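The Hanger Problem, and Other Things We Have Agreed to Call Recycling

Every spring the town of Diltwood mails out a glossy card telling us what goes in the blue bin. Every spring the card gets longer. This year's lists yogurt cups, clamshells, and something called "mixed rigid plastics," and it is decorated with a smiling bottle. I have lived here long enough to remember when the card said newspapers and cans, and I would like to ask what has changed apart from the card.

The town says our recycling rate has gone up. I went to the public works office on a Monday to find out how it's figured. The rate is the weight of what we put in the blue bins, divided by the weight of everything we put out. It is measured when the truck crosses the scale at the transfer station. What happens on the other side of the scale doesn't enter into it. If I filled my blue bin with bricks, the rate would rise.

Take the clothes hanger. It comes home free with a shirt, it gets used for a while or it doesn't, and then one day it has to go somewhere. It's plastic, the card says rigid plastic, and so in it goes.

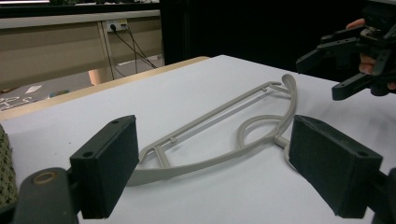 The contract with the sorting plant in Vukthorpe runs to 12 pages, and you can read it at the library if you ask twice. Page nine has a list of what the plant will take off the belt and sell. Bottles are on it. Jugs are on it. "Mixed rigid plastics" are accepted "subject to market conditions," and if market conditions are poor the plant may dispose of them at the town's cost. So we pay to collect them, we pay to sort them, and then we may pay again to bury them a few miles farther from home than if we had thrown them out in the first place.

I asked how often market conditions had been poor. I was told that wasn't tracked. I find this hard to believe of a business that gets to send us a bill for it.

Then there is Pralent, the phone app the town bought last fall so that we could look up items one at a time. I tried it on a hanger. It told me to check with my local program. I am in my local program. I was using my local program's app. When I typed in "coat hanger" it gave me the page for wire, and wire, it said, goes to a scrap dealer, with no hint of which dealer or whether one wants to see me walk in with a fistful of them.

I don't think anyone is lying, exactly. The people who write the card want us to feel useful, and we want to feel useful, and a bin that says yes to everything makes both sides happy. My complaint is that it also lets the stores off. A chain that hands out hangers by the truckload never has to take one back, because somewhere a card with a smiling bottle has promised to deal with it.

The Quách dry cleaner on Mill Street has a box by the door for hangers and uses them again. There is no app and no scale. I would bet that box does more good than a whole page of the town's card, though I can't prove it, and I notice the town can't prove otherwise.
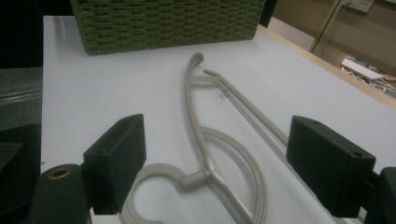
A reader who saw an early version of this column wrote to tell me I was being unfair. People who stop trusting the blue bin, the reader said, will stop rinsing out their milk jugs too, and the jugs do get recycled, so a little wishful thinking about the rest is a fair price.

I have thought about that and I don't buy it. It treats grown adults as if they can't hold two facts at once. Tell us that jugs work and hangers don't, and most of us will manage. Tell us that everything works, and the first person to read page nine will wonder about the jugs.

The town should print a shorter card. It should put the tonnage the plant buried next to the tonnage it sold, even if the first number is embarrassing, and it should put the bill beside both. The contract is up for renewal in September. Until I see those figures I'll go on rinsing the jugs, and my hangers are going to Mill Street.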